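Pasedeck Washable Sofa Throw, White
Made by Borkowska Home Textiles

Item number 1146
Weight of fabric: 600 grams per square meter
Colors: white, sand, dark green

The Pasedeck is our heaviest cotton throw. We make it for people who use their sofa every day and want to protect it without hiding it under something that looks like a hotel sheet. It can also lie on a bed, on a bench or over the back of an armchair. The weave is tight, so crumbs and pet hair stay on top and you can brush them away by hand.

The yarn comes to us already spun, and the weaving, washing and hemming are done in our own workshop. Kazimiera Zalewska set the pattern on the loom and still checks the first piece of every new roll. After weaving we wash the fabric one time, so most of the shrinking is finished before you receive it. You may see small knots in the yarn. They belong to the material and we do not count them as a fault. A loose thread longer than your finger is a fault, and for this we will send you a new piece.

Which size to choose

Please measure the sofa from the outside of one arm to the outside of the other arm. The Single covers an armchair. The Double is for a sofa with two seats, and the Long is for three seats. For a corner sofa most customers buy one Double and one Long and let them overlap in the corner. If your sofa has very deep seats, take the next size up. The throw has no elastic and no ties. It stays in place by its weight, but on smooth leather it will move, and there we recommend the Nerora underlay, sold separately.

Washing and drying

Wash at a low temperature with similar colors. Use liquid detergent, and only half of the usual amount. Do not use softener. It makes the cotton flat and after a few washes the surface will not feel the same. A full Long is heavy when wet, so check that your machine can take it. Dry on a line or on low heat, and shake it well while it is still a little damp. Ironing is possible from the back side.

The white and how it looks at home

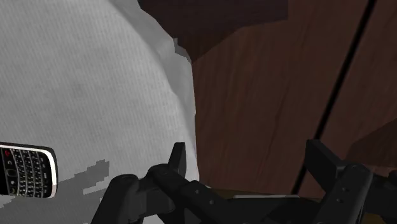

White is the color we sell the most, and also the color we receive the most questions about. Customers ask if it is a cold white or a cream. It is a clean white, without yellow, and in shadow it goes to pale gray. A fabric with a fine rib shows this well, like the white one here with the black keyboard phone on it, where the weave looks darker in some places and brighter toward the edge. If your walls are warm in color, we suggest to order a sample first. Samples are free and you can order up to 4 at one time.

Delivery and returns

Orders placed before noon on Thursday leave the workshop in the same week. Other orders are sent within 5 working days. In December please allow more time. You can return an unwashed throw in its cotton bag. For special lengths, write to Oliwia Wilczyńska in customer service with your measurements, and she will answer with a price.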